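Sorting out the hair things

10/2/19

I finally cleaned out the bathroom drawer. Everything for hair had ended up in there over the past few years, and it had reached the point where I couldn't close it without pushing something down first.

I put the plaid cloth on the table and tipped it all out. Bobby pins went in an old mint tin. Anything stretched out or snapped went in the trash, and that was most of the plain elastics. I threw out two headbands I haven't worn since we lived on Kinsella Street.

I kept the coil ties, which don't leave a dent when I take my hair down for work. The black band with the gold beads stays too. I wear it maybe twice a year but I like it. The red beads need a new cord and I have some in the sewing box.

The peach claw clip is the one I use most days. I'd like a second one in the same size, but the store in Paven only carries the big ones now.

Everything that's left is going into the box with the yellow rim. It fits on the shelf by the mirror, so the drawer can go back to being for towels.

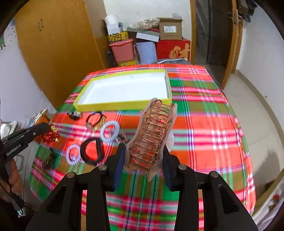
Yolanda Llanos: I wash my coil ties in hot water when they get loose and they shrink right back. Might be worth trying before you buy more. Do you keep the clips in with the ties or separate? Mine always tangle.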